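2018-12-02

What a day! The sim arm finally did something truly weird, and I loved every minute of chasing it. Run 46 was going along fine, then on the banana pick the wrist spun 163 degrees the wrong way and the whole arm swept low over the table. The collision stop never fired. On the real arm that would have been a bent gripper, or somebody's hand – so I'm very glad it was only pixels.

I reset the layout, put everything back on the pegboard with the yellow basket up in the corner, and started again from step zero.
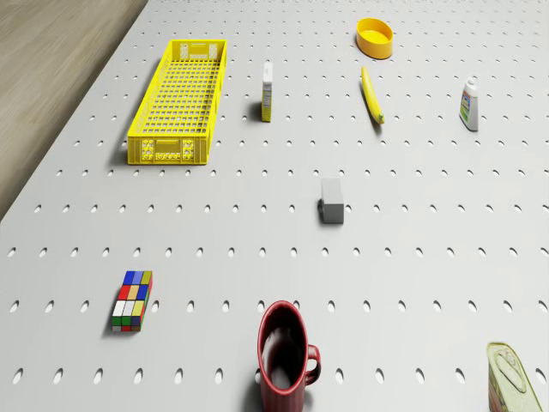

## What I found

The wrist limit was set to 90 in the config, but the loader reads radians!! So there was no limit at all. Nokuthula spotted it in two minutes over my shoulder. The stop is a separate bug: it only checks the first 900 steps, and the sweep came later.

Limit is fixed. The stop isn't yet, so I wrote Sorin to keep the Wamitz code off the real arm until it is. More tomorrow – can't wait.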